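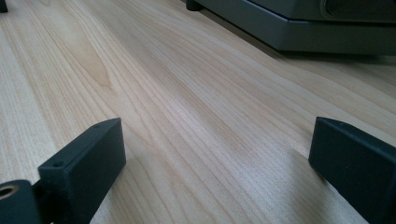 Tuesday, July. Gripper notebook, Drirkari collection.

Started 9.40 on the pale wood table, after two days on the grey mat. Target for this surface is 3,000 episodes, shared between us and Graltthorpe. Regula Egger has the afternoon slot.

Settings as last week, exposure locked before the first take. The top has a fairly glossy finish and the overhead light leaves a bright band across the middle. Left as it is. The Yensuk set was all matt surfaces and the policy trained on it drifted sideways as soon as it met a reflection, so we want the band in the data. Blinds stay where they are until the block is finished.

Fingers: black pair, open at the start of each take. Hold open for 2 seconds before moving, otherwise the width estimate starts on a slope and the trimming script throws the episode out. Lost 20 takes to this before lunch, all mine.

Tracking: more than 3 dropouts in the low approaches. Straight grain gives the tracker little to lock on to when the camera is close to the table. Better with the grey unit kept in view at the far side – do not move it between takes. Regula suggests starting each approach higher and coming down at a steady rate. To try after the break.

Gratetti export still writes the gripper width in the wrong units. Corrected by hand for the morning files, afternoon files not done.

To do: recheck finger screws, copy card to the second disk, ask Graltthorpe which table they are using.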